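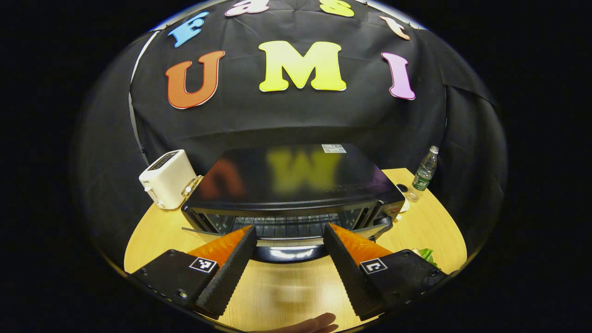

Regras para gravar demonstrações com garra de mão em cozinha: o que vocês usam?

ilham_ong
21/02/2023
Estou escrevendo a folha de regras do nosso grupo para gravação de demonstrações com garra de mão. A tarefa é abrir a porta de um forninho elétrico pelo puxador, colocar uma coisa dentro e fechar. O que tenho até agora:

1. Forno fora da tomada durante toda a sessão.
2. Conferir os parafusos dos blocos dos dedos antes de começar e a cada 15 demonstrações.
3. Marcadores dos dois dedos limpos e visíveis na câmera. Se um deles some por mais de um instante, descarta.
4. Dedos um de cada lado do puxador antes de fechar a garra. Nada de abrir a porta empurrando com um dedo só.
5. Demonstração com erro vai para uma pasta separada, não se apaga.

Falta alguma coisa? Tenho dúvida principalmente na 4 e na 5.

presimo_bancada
A 1 está certa, mas escreva também quem confere. Aqui a pessoa que grava não é a que confere a tomada.

Na 4 eu discordo. Se o robô pode abrir a porta enganchando um dedo, por que proibir? Você está jogando fora uma estratégia que funciona.

naomi.wanyama
Presimo, porque a porta desse tipo de forno desce com mola e o dedo escorrega. Com a mão a gente corrige sem perceber. O braço não corrige. Tivemos 932 demonstrações de abrir porta e, quando separamos as de um dedo só, o resultado no braço melhorou. Não guardei os números de antes, então não vou defender isso até a morte, mas manteria a regra 4.

Sobre a 5, concordo em guardar. Só coloque o motivo do descarte no nome da pasta.

presimo_bancada
Sem os números de antes fica difícil discutir. No nosso caso o puxador é de plástico, com vão estreito, e um dos dedos simplesmente não entra por cima. A regra tinha que dizer "quando o vão permitir".

ilham_ong
Justo. Vou colocar "quando o vão permitir" e pedir que a pessoa anote qual dos dois jeitos usou. O nosso puxador é cromado e o vão dá para os dois dedos.

modise_r
Acrescentem superfície brilhante. Tampo de forno preto lustroso reflete tudo o que está no fundo, e quem usa rastreamento visual pode pegar ponto no reflexo. Nós passamos a exigir uma gravação curta de mapeamento antes de cada troca de posição do forno. Se o rastreamento se perde ali, muda-se a luz e grava-se de novo.

Também vale uma regra para o fundo. Pano preto liso tem pouca textura. Letras grandes coloridas ajudam um pouco, mas não devem ficar iguais em todas as sessões.

naomi.wanyama
Concordo com o mapeamento. Do fundo eu discordo em parte: para um conjunto pequeno, fundo fixo é aceitável desde que esteja escrito na ficha. O problema é misturar sessões com fundo e sem fundo e ninguém saber depois qual é qual.

modise_r
Aceitável para testar a bancada, sim. Para treinar e levar a outra cozinha, não. Mas tudo bem, a ficha resolve metade.

somdale_lab
Faltam os objetos que não fazem parte da tarefa. Torradeira, garrafa, comida. Nossa regra é: podem ficar na mesa, mas mudam de lugar a cada 16 demonstrações, e garrafa só com a tampa fechada. Comida de verdade tem prazo, folha de alface no fim da tarde já é outro objeto.

E tirem a torradeira da tomada também. A regra 1 só fala do forno.

ilham_ong
Verdade, não tinha pensado na torradeira. Vou trocar por "todo aparelho sobre a mesa fora da tomada".

presimo_bancada
Comida de verdade eu proibiria. Suja a almofada dos dedos e a aderência muda no meio da sessão. Usamos peças de plástico.

somdale_lab
E aí o modelo nunca vê uma folha que dobra. Limpa-se a almofada com pano úmido entre um bloco e outro e pronto. Quando começa a rasgar, troca o par, nunca uma só.

asum_tec
Uma observação sobre a 3. "Por mais de um instante" não serve como regra, cada pessoa vai entender uma coisa. Ponham um número de quadros e deixem o script decidir. A abertura da garra é calculada pelos marcadores, então é fácil automatizar.

ilham_ong
Vou fazer isso. Ainda não sei o número, vou olhar as 540 que já temos gravadas antes de escolher.

Versão nova das que mudaram:

1. Todo aparelho sobre a mesa fora da tomada. Confere quem não está gravando.
3. Limite de quadros sem marcador definido no script (valor a preencher).
4. Um dedo de cada lado do puxador quando o vão permitir. Anotar o jeito usado.
5. Pasta separada com o motivo no nome.
6. Mapeamento curto a cada troca de posição do forno.
7. Fundo e objetos extras anotados na ficha da sessão.

Comida fica em aberto. Por enquanto permito, com limpeza das almofadas.

naomi.wanyama
Na 6, inclua troca de luz. Se alguém abre a cortina, mapeia de novo.

presimo_bancada
Continuo contra a comida, mas o resto eu assinaria.

Contato | © 2023 Fórum Bancada Aberta | Voltar ao topo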